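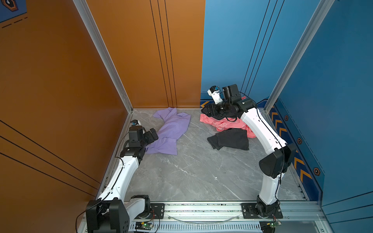

Chapter 5. Condolence and Protocol Between States

Library > Diplomatic Practice > Part 2 > Chapter 5

Contents Previous Next Glossary Index

By Marjan Pakzad and Santeri Leinonen
December 5, 2025

When a head of state dies in office, other governments respond in a fixed order. The foreign ministry of the affected country first sends a formal note to every accredited mission. The note states the name and title of the deceased, the date of death, the period of official mourning and the name of the person who now holds the powers of the office. Receiving governments reply through the same channel before any public statement is treated as official.

This chapter deals with the written side of that exchange. State funerals, including seating and the order of arrival, are covered in Chapter 14.

5.1 Who writes to whom

A message of condolence passes between holders of equal rank. A president writes to the acting president or the new monarch, and a foreign minister writes to a foreign minister. A separate letter may go to the family. It is shorter, carries no reference to policy and is normally signed by hand.

Difficulty arises when the succession is disputed. A letter addressed to one claimant by title can be read as recognition. Some ministries avoid the problem by addressing the message to "the Government and people" of the state concerned. Jalali calls this the open form of address, and the term is used in the rest of this book.

5.2 Length and content

Most messages run to fewer than 200 words. The usual parts are an expression of sympathy, a sentence on the public service of the deceased and a reference to relations between the two countries. Pending negotiations are left out. Where the two states have no diplomatic relations, the message is passed through a protecting power and the third part is often dropped.

Key terms

Book of condolence: a register opened at an embassy for signature by officials and other diplomats.
Official mourning: a period set by decree during which flags are flown at half-staff.
Protecting power: a state that represents the interests of another in a third country.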